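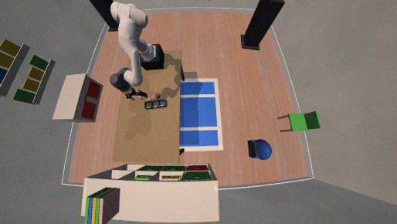
Wednesday, afternoon

Continued with the dress uniform cloth for the Hodavier cadet battalion. The parade is in February and they want the first coats before it, so we must decide on the dye this week.

Two samples were boiled again, the old Wallier blue and the new one from Farkas. After washing, the Farkas sample lost less color, but the touch is more stiff and I don't like how it folds at the elbow. A cadet who stands at attention will not notice. A cadet who must salute all morning will notice very much.

Rub test, 665 strokes each, dry cloth. Wallier left a blue mark on the white glove cotton. Farkas left almost nothing. I repeated Wallier with a fresh piece and the mark was the same.

Piroska Illés called from the quartermaster's office. She asks if the collar can be 6 mm lower, as the officers complained last year of red necks. I said yes for the collar, but the badge must then move also, and the badge position is in their dress rules. She will ask the adjutant. Until then don't cut collars!

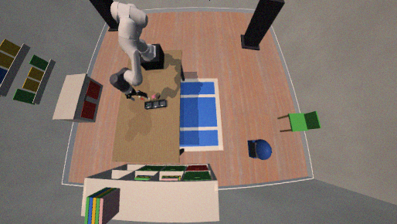 Buttons and small parts

The Toven buttons arrived, 20 on each card. The shank is thinner than on the approved sample. I pulled one by hand and it bent, so I put the whole box on the shelf with a red label. Eglė Avotiņš will write to the supplier, she has the order papers.

Thread: keep the waxed one for the shoulder straps. The other one slips – I had to sew the left strap two times.

To do: iron the Farkas piece with steam and look for shine, ask Piroska for the old badge drawing, order more glove cotton.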